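## Kit corner: a few weeks with the Nisto teardown cell

So I finally gave in and rented the Nisto. Some of you have been asking me since the spring whether it's worth the money for a small refurb shop, and I kept saying I'd look into it, and then Arnulfo Grajales over at Ambaye offered me a decent rate on one of their loaners and I ran out of excuses.

Quick rundown for anyone who hasn't seen the brochure. Nisto is a single-arm bench cell for opening up and stripping desktop computers. You get the arm, a gripper, the slatted aluminum table, the fixture plates and a license for the Brisilo software that runs it all. You bring the computers and the screws you'll inevitably lose. Ambaye handles the setup (one long Sunday in my case, finished at 9 p.m. with cold noodles) and they'll do a phone call a week for the first month if you want it. I wanted it!

The first thing I liked is that you lay the tower on its side, straight on the table, and get going. The older Nukura cell I tried a couple of years back needed every machine clamped in a cradle, and the cradle fit maybe half of what came through my door. With Nisto you take the side panel off yourself, put the case down more or less square, and tell Brisilo which model you've got. If the model's in the library you're off. If it isn't, you have to teach it, and that's where your afternoon goes.

The library has 342 desktop models in it right now. Sounds like a lot, and for office machines it pretty much is – the boring business towers with the colored release tabs and the slide-out drive carriers are what this thing was born for. Home-built gaming PCs, forget it. I tried two and went back to my screwdriver both times.
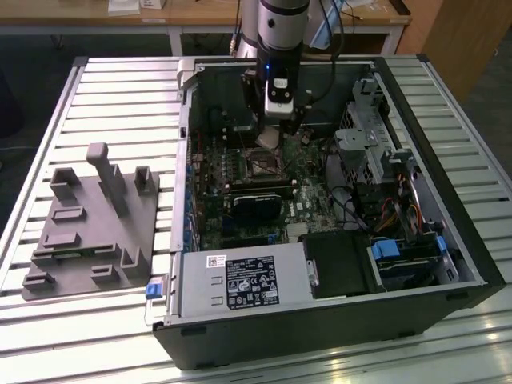
*The Nisto arm over the motherboard of an open tower, near the processor socket. Fixture plate on the left, power supply in the near part of the case.*

My favorite part is the plates, and I know that's a weird thing to love. They're 3D-printed, gray, with posts and slots, and Ambaye sends you the files as part of the rental so you can print your own if you've got a printer. I've already redrawn one because I wanted the slot blocks farther apart. Took me an evening and it came out fine on the second try (first one warped, my fault, drafty garage).

Now the grumbles. Cables are still the big one. Brisilo is good at finding boards and drives and not so good at a thin black wire draped over a dark part, so I've gotten in the habit of tucking loose wiring out of the way before I press start. It adds a minute per machine. The software also stops and asks you to confirm things a lot, and the chime it plays is awful, and there's no volume setting that I could find. Arnulfo swears there's one coming in the September update. We'll see.

Then there's the price. The rental is 1,000 dollars a month with a three-month minimum, and 4,000 up front if you want the training package and the spare gripper fingers. I skipped the package and bought the fingers separately, and so far I haven't missed the training. In my best week I put 48 towers through it, with me doing panels and cables and the arm doing memory and drives while I tested the previous batch at the other bench. By hand I'd have managed fewer, and my thumbs would have hated me.

Would I keep it? If you see the same few business models over and over, I'd say go for the three months and find out. If your stuff is all odds and ends, hold off until the library grows, or ask Ambaye for a demo day and bring your ugliest machine along. They told me they're happy to do that, and the coffee's good over there.

I've got it until the end of the rental, so if there's a particular model you'd like me to try, reply to this email and tell me what it is. Laptops are out, sorry – Brisilo doesn't do them yet.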